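4 min read

Dagim Woldegiorgis wants me to stop flushing. I have come to his kitchen in February to hear why, and I have brought my doubts.

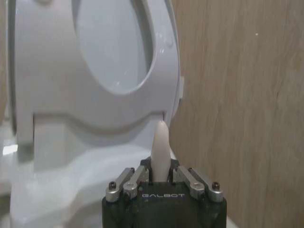
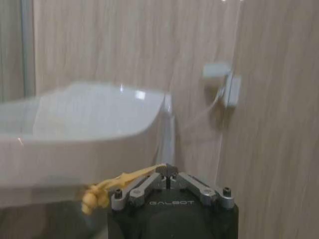 Woldegiorgis runs Tillutik, a small outfit that talks households into cutting their water bills, and his pitch begins in the bathroom. He says most people have never looked hard at the one fixture they use every day. I'll grant him that. A white toilet with its seat up is about as familiar as an object gets, and I couldn't have told him what a single flush of mine costs.

"You pay for drinking water and then you send it down the pipe," he says. "Would you do that with milk?"

I tell him milk is dearer. He laughs, but he doesn't answer.

His program asks for $400 up front. For that you get a home visit, a written plan and 20 weeks of follow-up calls. When I ask what the typical customer saves, he gives me a figure of $173 a year. When I ask who worked it out, he says, "We did, from the bills people send us."

And the people who don't send their bills?

"Well, we don't have those."

Chutima Klinhom signed up last year after a leaflet came through her door. She is fond of Woldegiorgis and less fond of the plan. "I was already having short showers," she tells me. "He told me to have short showers." Her bill did drop, although her two sons had moved out by then and she reckons that had more to do with it.

Ro-un Lim, a plumber for most of her working life, is blunter. "Fix the leaks first. A weeping cistern will undo any amount of good behaviour, and a new washer costs next to nothing." She has read the Tillutik plan. Leaks come up on page 7.

I put this to Woldegiorgis and he takes it in good humour. The order of the pages is being looked at, he says. He still believes habits are where the real savings lie, and that people value advice more once they've paid for it.

"You'd be surprised how many free brochures end up in the recycling," he says.

I ask whether any of his plans have ended up there too. He offers me another cup of tea, and fills the kettle to the top.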